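Ticket 3089 – Folum order portal, duplicate charges on wholesale accounts
Status: open (reopened once)
Reported by: Shirley Grewal, Valville shop
Assigned to: Hacer Gezer

Entry 1, Shirley
Charged twice for the same order of kitchen goods. The portal shows one order, the card shows two payments of $200. Support closed this in May as "customer refreshed the page." I did not refresh the page. Please reopen it.

Entry 2, Hacer
Reopened. I don't buy the refresh story either. The checkout button goes gray after one click, and a refresh on that page drops you back at the cart. Shirley, which item was it, and were you on the shop computer or a phone?

Entry 3, Shirley
Shop computer. Item is the one with the wooden handle.

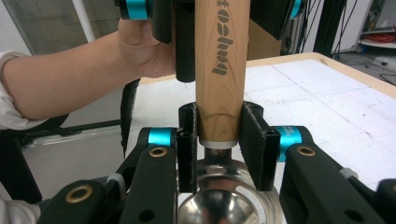 Wooden handle with metal base, over the steel cup.

Entry 4, Hacer
Thanks. Checked the payment log. Two requests, 3 seconds apart, same cart, different request IDs. A person clicking twice would normally reuse the ID, so something on our side is sending it again. Kramer (the payment plug-in) says their retry feature is off by default. Their settings page does say off. I would like to see that proved before I believe it.

Entry 5, Hacer
Test account, slow connection, one order. Charged once. Tried again with the connection dropped halfway through and got a 500 error, then two charges. So there is a retry, whatever the settings page says.

Entry 6, Shirley
It happened again this morning, with the stand this time. One order, two charges. 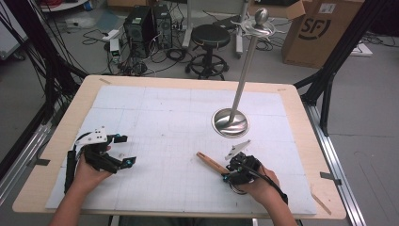
I was told the Iro update would fix this. I was told that about the last update too, and I'd like my money back before anyone asks me to test another one.

Entry 7, Hacer
Fair. Both extra charges sent to billing for refund. The Iro release notes mention "improved payment stability" and nothing else, so I'm not counting it as a fix. As a stopgap I've blocked repeat payments on the same cart at our end. Kramer have the log and have been asked where the second request comes from. They suggested clearing the browser cache. I have asked again.

Entry 8, Shirley
One refund showing, still waiting on the other. Do not close this ticket.

Entry 9, Hacer
Leaving it open. Next check is when Kramer reply.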